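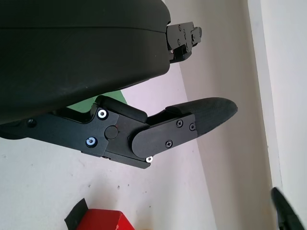
Iolanda Fontes wrote:
> Before I start on the kitchen cupboards, does anyone have a view on
> newspaper versus tea towels for wrapping plates? Last time I used
> newspaper and spent the first evening in the new place washing ink
> off everything. Also I have 10 of the tall Dustska boxes left over
> and I can't decide if they're any good for crockery or only for
> bedding. The van is booked for March so I've got a bit of time, but
> not loads.

Hi Iolanda, hi all,

Tea towels, every time! And pillowcases, and jumpers, and those odd socks you've been keeping in the hope of the other one turning up (a sock fits over a tumbler beautifully). When we moved up to Wuldale I got 120 pieces of crockery and glass into the car and the van without buying a single roll of bubble wrap, and I lost one eggcup, which I never liked.

I'd keep the tall boxes for bedding. We had the same ones and the bottoms sag if you put plates in. I did tape one up twice over and fill it with saucepans and it got as far as the landing. If you must use them for the kitchen, put the cereal and the plastic tubs in, and the colander, that sort of thing. Plates want to go in something small, standing on edge like records, with a folded towel underneath and another pushed down the side so they can't rattle. Reto Prantl swears by wine boxes with the dividers left in for mugs, and I've come round to that as well. The shop at Mukidberg used to leave theirs out by the back door at closing time, though you'd want to ring and ask.

Oh, and do the cupboard over the cooker first. I left ours till last and it was all half-used spices and three bags of the same lentils, and by then I was too tired to decide about any of it, so the whole lot came with us. Some of it is still in its box under the stairs.

Labels: write on the side, not the top, or you'll be lifting boxes down to read them. I did numbers with a list in a notebook, and then packed the notebook. Ama Addo just writes the room and one thing that's inside ("kitchen, big jug") and she found her kettle before I'd found my shoes.

One question back to you. Are you taking the Tedesco dresser or leaving it? If it's going, measure the doorway at the new place first. Mine came apart into two halves but the screws had been painted over and it took most of a morning with a butter knife.

I've got a stack of old towels you can have, and I'm in most days after 10 if you want to come and fetch them. The flat is 414, same buzzer as before, and you have to press it hard.

Virgil Buzatu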